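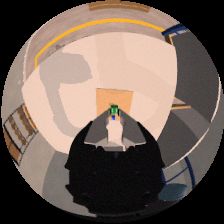

The simulated workspace in Gina, with the gripper at a small green block and an orange square behind it.

Skado opens its remote teaching programme to outside users

Drurnutdale firm Skado has opened its remote teaching programme to people outside the company. The first group of 13 began work in January.

Users steer a simulated robot arm from home using a hand controller and a program called Gina. They see the table from the arm's wrist and guide the gripper through a short task, such as picking up a block and setting it down on a coloured square. Each attempt is saved as a recording of the arm's movements and the view from the wrist.

The recordings are then used to train Veres, the software that Skado is developing for small packing firms. The company had 3121 recordings when the programme opened, all made by its own staff. It wants another 2000 before it tries the block task on a real arm.

"Our staff all do it the same way by now," said Zsolt Magyar, who runs the programme. "They come in from the same side and close at the same speed. We need people who go about it differently, and we need their slow attempts too."

New users get 15 minutes of practice before anything is saved. Magyar said most of them found depth the hardest part to judge, and that watching the shadows on the table helped. An attempt can be thrown away at the end, but dropped blocks are kept if the user goes back and picks them up again.

Skado pays for each saved attempt. It has not said how much. Applications for the second group are open until the end of the month, and users need their own computer. Controllers are sent by post.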